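홈 | 모임 소개 | 회의록 | 자료실 | 문의

Pestia 주민 도서실 정기 운영회의 회의록

일시: 2022년 10월 12일 19:00~20:50
장소: 도서실 1층 열람석
기록: 운영팀

1. 지난 회의록 확인
8월 회의록을 수정 없이 승인함. 당시 보류한 서가 배치 건은 이번 회의 4번 안건으로 다룸.

2. 이용 및 장서 현황
- 지난 분기 대출 권수는 2042권. 아동 도서 비중이 가장 높고 원예, 요리 분야가 뒤를 이음.
- 신규 등록 회원은 166명. 이 중 상당수가 여름 독서 행사 때 가입함.
- 연체 도서 목록을 다시 정리함. 주소가 바뀐 회원은 문자로 먼저 연락하고, 답이 없으면 우편을 보내기로 함.
- 반납함 자물쇠가 뻑뻑하다는 의견이 계속 들어옴. 윤활제를 써 보고 그래도 안 되면 교체함.

3. 도서 구입
Murach 서점에서 받은 견적을 검토함. 희망 도서 신청분은 전부 구입하되, 같은 책을 두 권 신청한 건은 한 권만 구입함. 만화 시리즈는 빠진 권부터 채우자는 의견이 있어 그대로 정함. 잡지는 현재 구독 중인 것만 유지하고 새로 늘리지 않음. 구독료 인상 안내가 온 원예 잡지 한 종은 내년 초에 다시 논의함.

기증 도서는 256권이 들어와 창고에 쌓여 있음. 발행 연도가 오래된 수험서와 전집 낱권은 받지 않는다는 기준이 있으나 접수할 때 잘 지켜지지 않음. 안내문을 접수대에 붙이고, 기증자가 상자째 두고 가는 일이 없도록 접수 시간을 오후로 제한함. 분류가 끝난 책부터 등록하고, 중복 도서는 11월 나눔 장터에 내놓음.

4. 서가 배치
두 가지 안을 놓고 논의함.
가안: 아동 서가를 창가로 옮기고 그 자리에 낮은 의자를 둠.
나안: 현재 위치를 유지하고 통로 폭만 넓힘.
창가는 햇볕에 책등이 바랜다는 지적이 있었음. 반대로 지금 자리는 출입문과 가까워 겨울에 춥다는 의견도 나옴. 표결 결과 나안으로 결정함. 통로는 유모차가 지나갈 수 있도록 하고, 맨 끝 서가 한 개는 복도 쪽으로 뺌. 작업은 휴관일에 진행하며, 서가를 옮기기 전에 책을 먼저 상자에 담아 번호를 적어 둠.

5. 난방과 전기
Raudsepp 설비에서 난방기 점검을 마침. 2층 난방기 한 대에서 소음이 나며 부품을 주문한 상태임. 부품이 오기 전까지는 저녁 모임을 1층에서 엶. 열람석 조명 가운데 깜박이는 것이 있어 전구를 교체함. 멀티탭은 책상마다 한 개로 제한하고 개인 전열기 사용은 금지함.

6. 겨울 강좌
Flolarmont 문화원과 함께 여는 겨울 강좌는 모두 4개로 정함. 제본 기초, 동네 역사 읽기, 어르신 글쓰기, 컴퓨터 그래픽 맛보기. 강좌마다 정원을 따로 두고 신청은 전화와 방문으로만 받음. 제본 강좌는 재료비를 따로 받으며, 금액은 강사와 협의한 뒤 게시판에 공지함. 글쓰기 강좌는 큰 글씨 교재가 필요하다는 요청이 있어 인쇄 비용을 예산에 넣음. 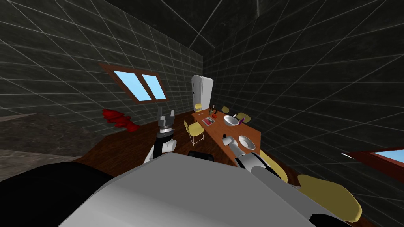
컴퓨터로 만든 실내 장면: 짙은 회색 타일 벽과 긴 나무 탁자

강좌 안내지는 접어서 비치하는 형식으로 만들고, 시간표는 뒷면에 크게 넣음. 지난번 안내지는 전화번호 글씨가 작아 문의가 많았음. 초안은 운영팀이 작성해 게시판에 먼저 올리고 의견을 받은 뒤 인쇄함.

7. 기타
- 우산꽂이를 출입문 안쪽으로 옮김.
- 정수기 필터 교체 주기를 표로 만들어 옆에 붙임.
- 모임방 예약은 한 단체가 연속으로 잡을 수 없도록 규칙을 고침. 이미 잡힌 예약은 그대로 둠.
- 복사기 사용료는 올리지 않음.

8. 다음 회의
다음 달 같은 시간에 1층 열람석에서 엶. 안건은 나눔 장터 준비, 강좌 신청 현황, 내년 예산 초안. 추가 안건은 회의 사흘 전까지 접수대에 적어 냄.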